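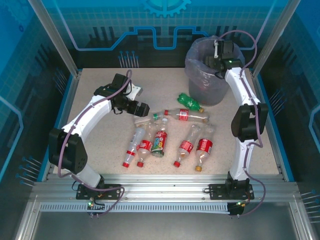 According to one reader's note on the talk page, most homes would settle for a machine that takes the rubbish out and leaves the folding alone. The note is kept because it sums up the demand side pretty well.

Household chore robots

Machines meant for everyday jobs at home or on the shop floor – clearing tables, sorting empties, wiping down, loading. As of January 27, 2018, none does a full round of chores without help. Single tasks, yes. Whole kitchens, no.

Clearing bottles

A common test job. Plastic empties on a table, two arms, a lined bin within reach. Bottles lie at odd angles, clear plastic is hard for cameras to pick out, and labels vary in colour. Caps on or off changes the grip. Drernell runs the job in sets of 100 bottles and counts a set as passed with 5 or fewer drops. Its arms got there in June, at a slow pace. A person is much faster.

Two arms or one

Two arms share the reach but can bump. Lovura has one arm wait while the other is over the bin, wich costs time. The Yao method splits the table down the middle instead. Trouble with anything lying accross the line.

Shop floor

Further along than homes. Same bin, same spot, same light. The Dunbridge depot trial kept two arms on returns for 20 shifts, with staff on hand to clear jams.

Still unsolved

Crushed bottles. Half-full ones. Changing the bin bag – still done by hand at all of the sites above.

See also: Gripper; Container deposit; Dishwasher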